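Washbasin drains slowly and leaves a gray ring after every use

Home Help Exchange > Bathroom > Basins and drains

Posted by Ebenezer Gbeho, September

I have a rectangular washbasin with a shallow bowl, single lever faucet, round metal drain set toward the back. For the past month it has emptied slowly. With the tap fully open for a minute the bowl is half full, and it needs 4 minutes to clear after the tap is shut. When the water is gone there is a gray film on the bowl, heaviest in the band where the water stood, and a brownish crust around the edge of the drain.

What I have tried so far:

Boiling water from the kettle, twice. No change.
Baking soda and vinegar. It foamed, then drained at the same rate as before.
Gerari cream cleaner on the film. It comes off, but it is back in two days.

The toilet and the shower both drain normally. The trap under the basin is plastic, with slip nuts, and I can reach it once the things stored underneath are moved. The building is on hard water. I would like to know whether the slow drain and the film are the same problem, and in what order to deal with them. I would prefer not to use a caustic drain opener.

Posted by trapandvent

They are the same problem in part. Water that leaves the bowl slowly has time to drop soap and minerals on the surface, and soap combined with hard water makes the gray film you describe. Fix the drain first. If you clean the bowl first you will be cleaning it again afterward.

Other fixtures draining normally puts the blockage between the drain opening and the point where the basin waste joins the branch. In a bathroom basin that nearly always means hair and soap around the stopper, or sludge in the trap.

Start by clearing the ledge. Bottles, soap dishes and anything else standing behind the faucet should come off before you work over the bowl. A wet bottle gets knocked over easily and a cap dropped down an open drain makes a second job.
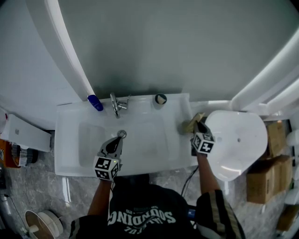
Can a plastic trap be taken apart without tools?

The slip nuts on a plastic trap are made to be turned by hand, counterclockwise when seen from the open end of the nut. If one has seized, use channel-lock pliers with a rag around the nut and apply light pressure only.

Sequence for the drain:

Remove the stopper. Some lift straight out, some unscrew, and some are held by a pivot rod under the basin with its own small nut. Clean the stopper and the seat it sits on.

Pull out whatever is in the first few inches with a plastic hair strip. Push it down, rotate, and draw it back slowly. Repeat until it comes up clean.

Test. Run the tap fully open for 60 seconds. If the water no longer rises, stop there and leave the trap alone.

If it still rises, put a bucket under the trap, loosen both slip nuts and lower the trap. Empty it into the bucket and scrub the inside with a bottle brush. Look at the washers while they are out. A washer that has gone flat on one side or cracked should be replaced. They are cheap, and an old one rarely seals a second time.

Look into the wall pipe with a flashlight. If there is sludge at the mouth, scrape it out toward you. Do not push it further in.

Refit the trap, nuts hand tight plus a slight turn. Fill the bowl, release it all at once and feel each joint with a dry paper towel.

Two remarks on what you tried. Boiling water is a poor choice with a plastic trap - it can soften the pipe and distort the washers, so check them even if the stopper turns out to be the whole cause. Baking soda and vinegar mostly neutralize each other and do very little to hair.

For the film, mix 300 ml of warm water with two tablespoons of citric acid. Soak paper towels in it, lay them over the band and around the drain, wait 15 minutes, wipe and rinse thoroughly. Keep the solution off the faucet. Chrome will tolerate a brief contact but the edges of worn plating will not. Never use it together with bleach or a bleach-based cleaner, including one left over in the bowl from earlier.

Wipe the bowl dry at the end of the day and the ring will be slow to return.

Posted by mossy_grout

just get a Wernevel plunger, the small one. worked on mine. block the overflow hole with a wet rag if yours has one or you are only moving air

Posted by K. in 2B

I agree with the long reply except on the order. If the trap is already accessible I would open it first. Taking it down is a ten-minute job and it shows you the condition of the washers, which after two kettles of boiling water you need to know anyway.

Move everything out from under the basin before you loosen a nut, cardboard and cloth especially. A full trap holds more water than people expect, and it does not all go in the bucket. Wear gloves. The contents smell.

On replacement washers: measure the pipe before buying. I bought a Gkikas set in the wrong diameter and it dripped until I changed it. The packet stated the size clearly and I had not read it.

Reply from Ebenezer Gbeho

The stopper unscrewed. There was a plug of hair and soap wrapped around the stem, and more came up on the strip. The 60 second test now leaves no standing water. I took the trap down as well to look at the washers; one was deformed and I have replaced it. No drip at either joint overnight.

The citric acid removed the film in one application. The crust at the drain needed a second one.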